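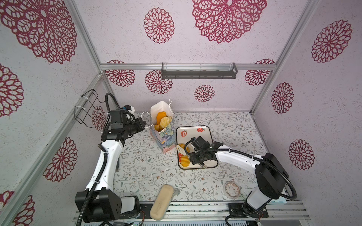 Bakery packing task, two-arm cell, gift bag at left and serving tray at center.

Tirkton Manipulation Data Program
Progress report to Greller, covering work through December
Prepared by Ekaette Tijani

1. Status

Collection for the bakery packing task is open and running at the Windham site. The target in the work plan is 3000 accepted episodes across all tabletop tasks. Bakery packing has contributed 276 accepted episodes to date. The rest of its allocation is scheduled for the next two periods. No change to the total is requested.

The task is bimanual. Bread and pastry pieces are moved from the tray into a paper gift bag. An episode starts with both arms at the rest pose and ends when the operator releases the leaders and marks the outcome. Episodes are stored with joint positions, gripper commands, all camera streams and a one-line task instruction.

2. Setup

Cell interior, wall covering and table covering are fixed for the whole of this task. The patterned coverings were chosen at the planning stage so that a policy trained on plain backgrounds can be tested against a busy one. The medallion pattern has high contrast and large repeats, and the vine print on the table is low contrast. Both conditions are of interest for the segmentation work in section 5.

Items vary by position and by which pieces are in the bag at the start. Some episodes begin with an empty bag and others with pieces already inside. The second kind was added after the first review, when it became clear that a model trained only on empty bags had no examples of placing against something that was already there.

3. Acceptance

Each episode is checked by a second person who did not operate the arms. Grounds for rejection are a dropped stream, a timestamp gap, contact with the enclosure, or an instruction that does not match what was done. Episodes in which a piece is dropped and recovered are kept and tagged. Episodes in which a piece is dropped and left are kept in a separate failure set and do not count toward the total.

The most common ground for rejection this period was a mismatched instruction. The instruction is now read back before the arms are enabled.

4. Tool use variant

A variant with white slotted spatulas was started in the second half of the period. The operator takes the spatula in one gripper, brings it to the board and works it under a bread piece. The allocation for the variant is 100 episodes, taken out of the existing total.

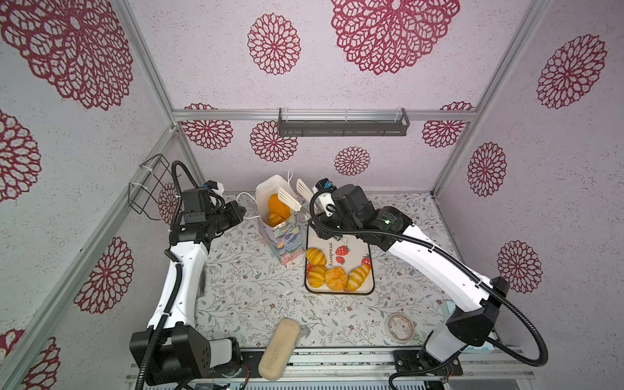

Han asked at the mid-period review whether the variant should wait until the plain pick-and-place set is complete, and said that a tool grasp which shifts in the fingers will be hard to label after the fact. The point is accepted in part. Collection of the variant continues, with a grasp tag added at the time of recording. The tag has three values: firm, shifted, lost. Labeling takes place before the next episode begins and adds little to the cycle.

5. Interim training result

A first policy was trained on the accepted plain episodes only. It was run for 20 trials on the cell with the same coverings. It reached the correct piece in most trials and was weaker at the bag opening, where the gripper tended to press on the rim before release. We read this as a shortage of examples with the bag turned or partly closed. Bag angle has been added to the randomization sheet.

No policy has been trained on the spatula variant. Segmentation on the patterned background has not been scored.

6. Issues

Paper bags wear at the mouth and handle and are replaced when the opening no longer holds its shape. The cost is small and is carried under consumables.

Changeover between operators is slower than planned because the leader arms are re-zeroed each time. A fixed zeroing jig is on order.

7. Next period

Complete the spatula allocation. Resume plain episodes with bag angle varied. Retrain on the combined set and repeat the trials under the same conditions. Deliver the first packaged release to Greller with the failure set as a separate archive.

Open item for Greller: confirm whether the grasp tag should be included in the release format or held as an internal field.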